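Sealing a stone countertop: how often, and does the water test mean anything?

Posted in Kitchen & Bath

Madalena Vieira

We moved into a place in November that has a long run of stone counter in the kitchen. The previous owners left a folder of receipts and one of them says "Amaral, seal and polish, 294" with no year on it. I called Amaral and they said they would need an invoice number to look it up, and the corner with the number is torn off.

So I have no idea when it was last done. It's a brown and gray pattern with a polished finish. I was told marble by the agent, but the home inspector wrote granite in his report, so take your pick.

I did the water drop test on Sunday after reading about it. Next to the sink the stone went darker in 4 minutes. Over by the window the drop just sat there until I got bored and wiped it up. Does that mean I only need to seal the sink end? And how often should I be doing this? The label on the bottle I bought (Flastodine stone sealer) says every year, my sister says every five, and the guy at the store said modern sealers are permanent.
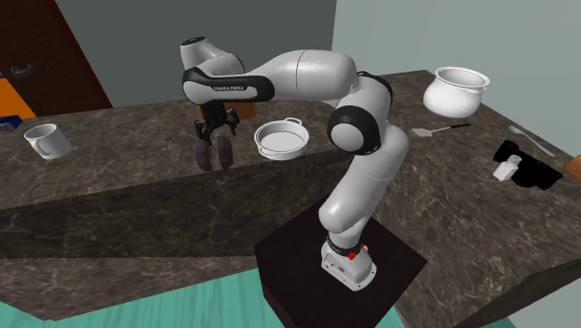 Celtell, 1206 posts

Permanent is a sales word. No sealer you put on yourself is permanent, and the ones the shops put on wear down too, just slower.

You are doing the test right but read it by time. If the stone darkens in under five minutes it wants sealing now. Five to fifteen, you can wait a few months. If it's still the same color after half an hour, leave it alone. Sealing stone that won't take any more just leaves a sticky haze on top and you will spend a weekend getting it off.

It's normal for the sink end to go first. That's where the soap and the scrubbing happen. You can seal only that part. Clean it with a little dish soap and water, rinse, then let it dry overnight. People skip the overnight part and trap water under the sealer. Wipe the sealer on with a lint-free cloth, give it whatever time the label says, and buff off everything that's left before it dries. A second coat if the first one disappears fast. Then stay off it for a day.

As for every year, test it every year. Seal it when it fails.

You do need to find out if it's marble or granite, though. Put a drop of lemon juice somewhere that doesn't show, like the back corner behind the toaster. Wait a couple of minutes and wipe it off. If there's a dull spot, it's marble or something close to it. Granite normally won't react. The dull spot will stay, so really do pick somewhere hidden.

Melleck

I just use olive oil on mine once a month, never had a problem.

Celtell, 1206 posts

Please don't put olive oil on it. It goes rancid and it darkens the stone unevenly. It makes the water bead for a few days so people think it worked.

Melleck

Mine looks fine.

stonework_dad

Agree with most of what Celtell said. Two things to add.

If the lemon test says marble, understand that sealer doesn't stop etching. It slows down stains, meaning wine and oil and coffee soaking in. Etching is acid eating the polish off the surface, and the sealer isn't going to help you there. Tomatoes, vinegar, lemon, a lot of bathroom sprays. Use a cutting board and wipe up spills when they happen. I see customers every month who think their sealer failed when what they have is a ring from a glass of lemonade.

Second, if you ever want it repolished, get a price by the square foot and ask if edges are included. Last quote I looked over for a neighbor was 25 a foot and the edges were extra. The backsplash strip was extra too.

For daily cleaning, warm water and a drop of dish soap. You don't need the special spray.

Madalena Vieira

Did the lemon test behind the bread box. Dull spot, so marble it is and the inspector was wrong. I'm going to seal the sink end next weekend and leave the window end until it fails the water test. Thanks. Does the same bottle work on a slate floor or do I need a different one?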